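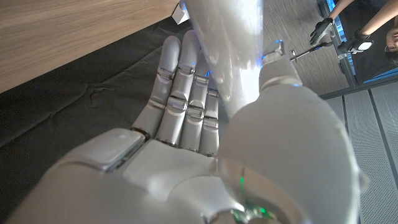 **Figure 2.** A pale, partly translucent cylinder against the crumpled black cloth, with the highlight along its right side that Section 4.2 complains about.

### 4.2 The cloth, the floor and the pale object problem

Every study of household objects contains a background, and most of them decline to discuss it. We had planned to decline as well. The original protocol gave the background one line ("plain, dark, flat"), and of those three words the cloth eventually honored two.

The black fabric was bought as a backdrop and spent its first weeks folded on a shelf, where it learned its creases. We ironed it twice. Ironing a black cloth of that size on an office table is a fine way to spend an afternoon and has no lasting effect on the cloth. By the second session the folds were back, and we stopped treating them as an error and began writing them down. The soft wrinkles in Figure 2 are typical of what we accepted from then on.

The reason for wanting a dark ground at all was the set of pale objects. Our collection holds 16 bottles, tubes and jars of the sort found on any bathroom shelf, and 9 of them are white, whitish, or the cloudy no-color that manufacturers seem to believe is soothing. On the bare floor, the raters had trouble saying where these objects ended. One response sheet from the pilot gives the outline of a tube as "yes." On black, the outlines came back, and so did the raters' willingness to finish the form.

Black cloth fixes the edge of a pale object and does nothing for its surface. A partly translucent wall takes the light in on one side and gives it back as a bright, washed-out stripe, and any printing or texture that lives under the stripe is lost for the duration. We tried moving the lamp. The stripe moved too. We tried the Livitz diffuser panel, which softened the stripe and widened it, so that we lost slightly more of the surface in a much more flattering way. The panel was returned to its box.

Following the Ruangrit checklist, raters scored each object for edge, surface and what the checklist calls "apparent content," meaning a guess at whether anything is inside. For the pale cylinders we dropped this last item. A cloudy wall with a highlight on it looks full to an optimist and empty to everyone else, and we did not want to measure optimism by accident. Readers who do want to are referred to the Bondetti scale, which is long.

Two practical notes may save others some time. Black fabric collects lint in proportion to how recently it has been cleaned, and a lint roller was in the end our most used instrument, well ahead of the Konus light meter. Laying the cloth on the floor, where there was room to spread it, also means kneeling beside it. Sessions were capped at 6 objects for this reason, although the protocol approved in April gives the reason as rater fatigue.

We did consider replacing the cloth with a rigid black board, which would have been flat. It would also have been shiny, and the one board we borrowed gave back a second lamp, a ceiling tile and a fairly good view of the author holding it. The cloth stayed. Scores for the pale objects are reported separately in Section 5, with surface ratings left blank wherever the highlight covered the area in question.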